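Home | Balls | Hoops and Nets | Team Kit | Contact
Print this page | E-mail a friend
1 min read

Furkis 452 Indoor Basketball

The Furkis 452 is a size 6 match ball for women's and girls' teams. It has a composite cover with deep channels and is meant for indoor courts only - outdoor use will wear the cover and is not covered by the guarantee.

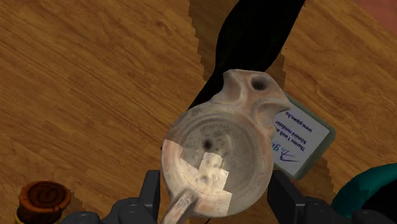

Balls are sent out part inflated. Bring them up to the pressure printed beside the valve and wet the needle first. A new cover feels slightly slick and needs a few training sessions before match use.

Guarantee: 18 months on seams and valve. Sold singly or in a Fivero carry bag of six.

Orders placed before the end of February go out from our Claltness store. Club names can be printed on bags but not on balls.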